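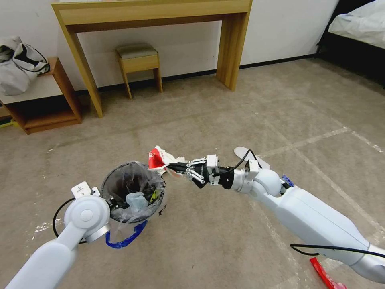
Course Handouts / Home Economics for Adults

Session 4: Where does all the stuff come from?

Hi everyone, and welcome back. Last time I promised we'd get to clutter, and I could tell from the groans that I'd picked the right topic! These notes cover what I said in class plus a few bits I ran out of time for. Keep them with your household log, you'll want both for next session.

I'll start with the idea of flow, because the whole session hangs on it. We tend to think of a home as a container: it's full, it's too full, we need a bigger one. I'd like you to think of it as a pond with a stream running in and a stream running out. Groceries, mail, gifts, school papers and free tote bags come in. Trash, recycling, donations and things you lend to your sister and never see again go out. If more comes in than goes out, the water rises, and one heroic weekend of cleaning only lowers it for a little while.

When I first kept a log of my own (this was September, right after the kids went back to school) I wrote down every single thing that came through the front door for 12 days. Food didn't count. I was sure the problem was my husband's hobby magazines. Nope! It was packaging, mostly mine, with paper running a close second. I've never brought up the magazines again.

Inflow has a few kinds, and they need different handling. Chosen inflow is what you went out and bought. Drifting inflow is what turned up – flyers, samples, the pen from the bank. Then there's inherited inflow, and that one gets a whole session to itself because people cry, me included. For this week please only work on the drifting kind. It's the easiest to stop and you won't have to argue with anyone about it.

Stepan Dmytriv asked whether digital clutter counts. For this course I'm leaving it out. I know it's real, my inbox is a swamp, but it behaves differently and doesn't take up shelf space.

Now for outflow. Most of us have plenty of ways for things to get in and very few ways for them to leave. Try naming yours. Trash day, sure. Recycling. After that people slow down a lot. Raquel Rocha told us she keeps a donation bag hanging on a hook in the hall closet, open, all year round, and takes it in when it's full. I love this. She doesn't have to decide to "do a donation run", the bag decides for her.

A word on bins while I'm here. Put one wherever you open things. If you open your mail in the kitchen and the bin is in the bathroom, that envelope is going to live on the counter. Small bins you empty often beat one giant one across the house, at least in my experience, and I've tried it both ways in two apartments and a house.

The other half of the session was landing spots. A landing spot is any flat surface at a handy height that things get set down on "for now". Every home has them and I don't want you to feel bad about yours. What matters is how long things stay. Aranka Hajdu calls hers the airport, and she's been trying to get the flights out on time, so we've all started saying "delayed" about our laundry.
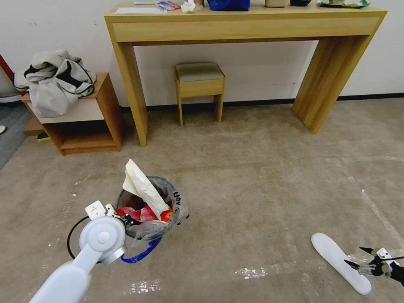 Exercise for next time

Pick one landing spot at home. Just the one, please, I mean it. Don't tidy it first, and don't warn the family.

Write down everything on it. Next to each item put C, D or I for chosen, drifting or inherited, and take a guess at how many days it's been sitting there.

Then write where each thing would go if it left today. If you can't come up with a place, put a question mark and move on. Those question marks are what I most want to talk about, so bring them all, even the embarrassing ones.

Leave the spot alone for four days, then do the list again on a fresh sheet. Bring both sheets with you. We'll swap them in pairs and look at what moved, what stayed put and what's new.

Reading: the chapter on household paper in your course pack, pages 12 to 16. Skip the filing cabinet part unless you own a filing cabinet.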